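Why Do We Have Windows?
Clirnimside Pages for Curious Children
May 9, 2020

Look at the nearest window. Maybe you look through it every day, but when did you last look at it? A window is a hole in the wall, and people have worked very hard to make this hole better.

The first windows
Long ago, a window was only an opening. It let in the light, and it let out the smoke from the fire. It also let in the rain, the flies and sometimes a bird. In winter people closed the opening with a wooden board or an animal skin. Then the room was warmer, but it was also dark.
People have known how to make glass for over 3,000 years. At first they used it for beads and small bottles. Flat glass for windows came much later, and for a long time only rich people could buy it. The old glass was thick, a little green and full of bubbles.

How is glass made?
Glass is made mostly from sand. The sand is mixed with other powders and heated in a very hot oven until it melts. It becomes soft and glowing, like thick honey. For a modern window, the melted glass is poured on a bath of melted tin. It floats there and becomes flat by itself!

Where does the light go?
Light travels in straight lines. It comes through the glass and hits the floor, the walls and you. A white wall sends most of the light back into the room. A dark blue wall keeps most of it, so the room looks darker, even when the window is the same size.

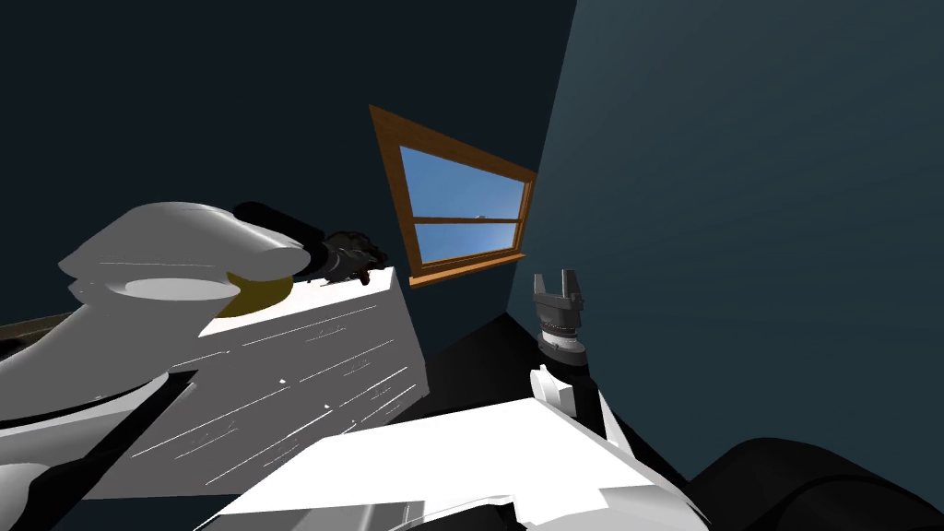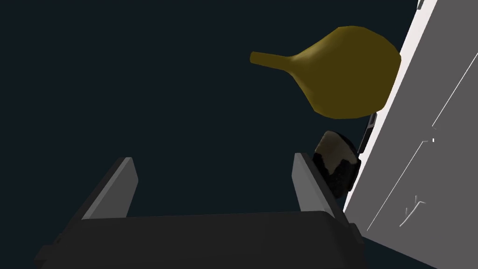
First picture: a window with a wooden frame, high in the wall. One wall is navy and the other is a lighter slate blue.

A high window has some good points. The light can reach far into the room, and people in the street cannot easily look inside. But you need a chair if you want to see the garden.

The old school in Prutby
In the village of Prutby there is a school with 60 windows. Most of them look to the south, and the children there had to read without electric lamps. In August the rooms became so hot that the teachers painted the glass with white chalk paint. In the fall they washed it off again.

Try it yourself
You need a shoebox, a sheet of white paper and a sheet of dark paper. Ask an adult to cut a small window in one short side, and a little hole for your eye in the other.
Put the white paper inside the box, close it and look in. Then change it for the dark paper – and look again. In which box can you see better?

New words
Pane: one piece of glass in a window.
Sill: the flat part at the bottom, where the cat sits.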